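Ticket 323: pet feeding task, scoop and bag
Project: Plirov household chores
Queue: Flenovura bench support
Priority: normal
Status: open, waiting on customer
Opened: Friday, 09:40

Summary as submitted

We have been trying to get the two-arm bench to do the evening pet feed from start to finish. The arms should open the food bag, pick up the scoop, take one scoop of food, tip it into a bowl on the double feeder, put the scoop down and close the bag. It worked well in April with a rigid tub. Since we changed to the ordinary bag the food is sold in, most runs stop before the scoop is used at all. We would like to know whether this is a fault, a settings problem, or just something the arms can't do yet. Our office needs an answer because the chore is on the list we have promised to the Yakubu trial homes.

Reply 1, bench support, 10:25

Thanks for the detail. Please send the run log and tell us the following.

Which software release is on the bench?
Has either arm been taken off its mount since the tub runs?
Is the bag full, part full or nearly empty?
At which step does the run stop?

Please don't recalibrate yet. If you do, we lose the old values and can't compare them.

Reply 2, customer, 11:10

Release is the same one as for the tub. Neither arm has been off. The bag is part full and we stand it up by hand before each run. Log attached, 193 attempts. The stop is nearly always at "hold bag open". The grippers come in over the top of the bag, one of them gets hold of an edge, and then the other one closes on nothing or takes both sides of the bag together. After that the scoop step is refused, which is correct, as the opening has not been confirmed.

When it does get an opening, the next problem is that the bag leans over as soon as the first arm lets go to fetch the scoop. The opening falls shut and the run goes back to the start. We let it repeat 4 times and then stop it by hand.

Reply 3, bench support, 12:05

I have been through the log. Joint positions are within limits on both arms and there are no motor warnings. Grip force is steady. I don't think there is a hardware fault.

The layout is worth a look before we change any settings. Scoop to the left of the bag with its handle towards the bag, feeder behind the left arm, hard case open at the right rear.

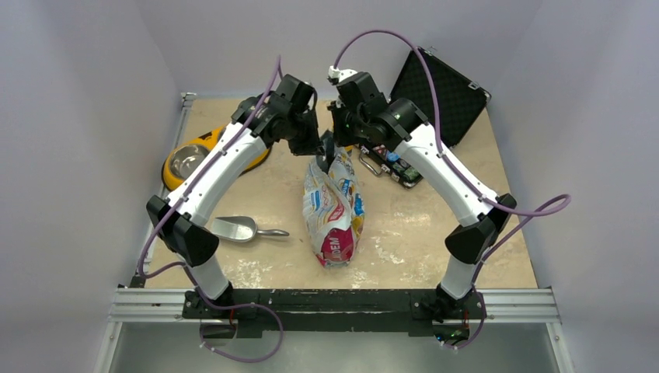
Flenovura bench support
Second line, manipulation and grippers

Three points on this layout.

First, the scoop. It is lying flat on the table. The handle is slim and the arm has to get its fingers down either side of it with very little room above the table top. That is a hard pick even when everything else goes well. The left arm also passes over the pan of the scoop when the two grippers are at the bag. I would move the scoop further out and rest the handle on something low, a folded cloth will do, so that there is a gap under it.

Second, the bag. The plastic is crumpled and it has printing in several colours. The opening finder looks for the rim as one continuous line. On the tub that was easy. On a gathered bag top, a fold can look like a rim and the print can look like a fold. In the log the finder gives a different rim position on nearly every attempt, although the bag has hardly moved between some of them. I believe this is the main cause.

Third, the case. The right arm works close in front of it. If you don't need it for this chore, please take it off the table for the next set of runs. The planner treats the raised lid as a wall and takes a longer way round, and I can see the extra time in the log.

Suggested changes, in this order, one at a time:

1. Clear the case from the table.
2. Move the scoop and raise the handle.
3. Set the opening finder from "rim" to "pinch and check". It is slower. One gripper pinches, lifts a little, and the finder looks again before the second gripper moves.
4. Roll the top of the bag down into a cuff by hand before the run. I know this is cheating, but it will tell us whether the rest of the chore works.

Please do a short batch after each change and keep the logs separate.

Reply 4, customer, 15:30

Done in the order you gave.

Change 1: runs are quicker, same stop.
Change 2: scoop pick is now reliable when we run it as a single step.
Change 3: better. The second gripper no longer closes on nothing. It still sometimes takes both sides of the bag.
Change 4: with the cuff rolled down, the run goes through to the bowl. Food was spilt between the bag and the feeder, and the amount in the bowl was different each time. Closing the bag failed on every run, so we have switched that step off.

So the arms can do the scooping if a person has already opened the bag and folded it. In a house, the person who does that might as well feed the cat. Is there a gripper that would help? Somebody here mentioned the soft finger pads from Genetell.

Reply 5, bench support, 16:15

The Genetell pads may help with the pinch, as they will slide less on thin plastic. They won't help with the finder. We have 2 sets in the store and can lend you one. They are thicker than your present fingers, so the scoop handle will need to be raised a little more. Grip force must be set again after fitting. Do not use the old value.

On your wider question, my view for the trial homes is as follows. Scooping from a rigid, open container into a bowl that stays in one place: yes, with someone in the room. Opening and closing a soft bag: not at the moment. I would not put it on the list as a finished chore. If the homes are willing to empty the food into a tub when they buy it, most of the difficulty goes away and the person only has to do that job once per bag.

The spilling is a separate matter. It looks to me as if the scoop is being carried level by the wrist angle but too fast over the last part of the move. I have opened a linked ticket for it and copied your last log across.

Reply 6, customer, 16:50

Understood. We will change the wording for the homes to "feeds from tub" and leave the bag as bench work only. Please send the pads. We will run pinch and check again with the bag uncuffed and attach the log here.

Keep this ticket open until then.

Internal note: pads booked out. Finder team asked for bag runs with plain and printed plastic, to see how much the print matters. Waiting for log.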